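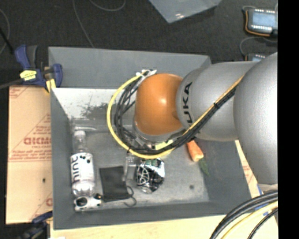
Sona Bin Recorder is a logging package for teams that collect grasp examples for a learning system. It stores arm position, gripper commands and fixed-camera video on one clock, and writes each attempt as its own record. Bins are meant to be mixed: a clear bottle, a crumpled piece of reflective foil and a carrot with its leafy top give a model three very different surfaces to learn from. The arm may be moved by hand, by pendant or by script – the record format is the same.

Attempts per session: up to 250
Joint channels: 6
Storage per full session: 67 GB
Arm support: KUKA, others on request
Labels: success, miss, drop, operator stop

Cable routing
Leave enough slack at the wrist for a full turn. Clamp the bin before calibration and repeat calibration if it shifts.

Ordering
Part no. 343 covers the software and sync box. Camera, arm and gripper are not included. Units ordered from Vomell ship in May. Technical contact: Hui-mei Shih, Vomell.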